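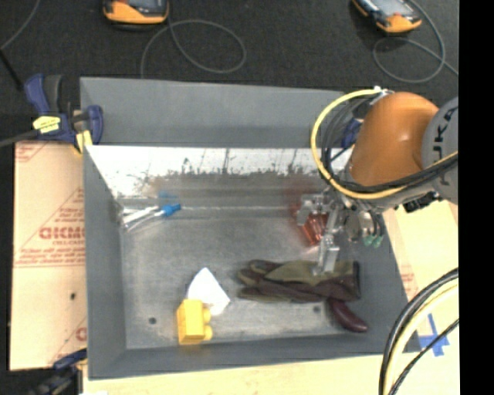

Workshop notebook / Visits and demos

Friday, November 8, 2024

Open afternoon for the Trorham people. Sylvie Hiebert did the talking, I ran the KUKA cell. Two groups, the first at one, the second after the coffee break.

Setup was the grey bin, clamped down as usual, with mixed items from the odds and ends drawer: work glove, yellow toy block, the white wedge, the ribbed red piece, the purple aubergine-shaped one and the thin white one with the blue end. Silver gripper, speed held at the visitor setting throughout.

First group: 19 picks tried. The glove was the slow one again. If the fingers come down on the cuff it folds, and we lose the grip on the way up. Sebastião Bragança moved the grasp point towards the palm between groups and it was better afterwards, though I would not call it fixed. The block was fine every time, studs or flat side.

The red piece is a nuisance near the back wall. The metal is shiny enough to give a reddish reflection, and twice the software put the target on the wall – stopped by hand both times. Same fault we logged in May. Sylvie wants a matt liner in there. I would sooner try the lights first, as a liner will cover the holes in the floor and we use those for lining up.

Questions from visitors:
– How heavy an item can it lift? Told them we only work with light things here and that I'd send the figures.
– Can it sort by material? Not at present.
– Someone from Lopes asked how long the fingers last. Our last set came off at up to 3,000 cycles, but the log has gaps.

Second group went more smoothly. Cycle log for the whole afternoon stands at 115, including the dry runs before lunch.

To do:
– The yellow cable loop hangs wide when the wrist is turned. Tie it back one more point and check it at full reach.
– Redo the blue tape crosses by the near corner, they are lifting.
– Sebastião to save the new glove settings under their own name. Do not overwrite the old file.
– Send slides to Trorham, Sylvie has the addresses.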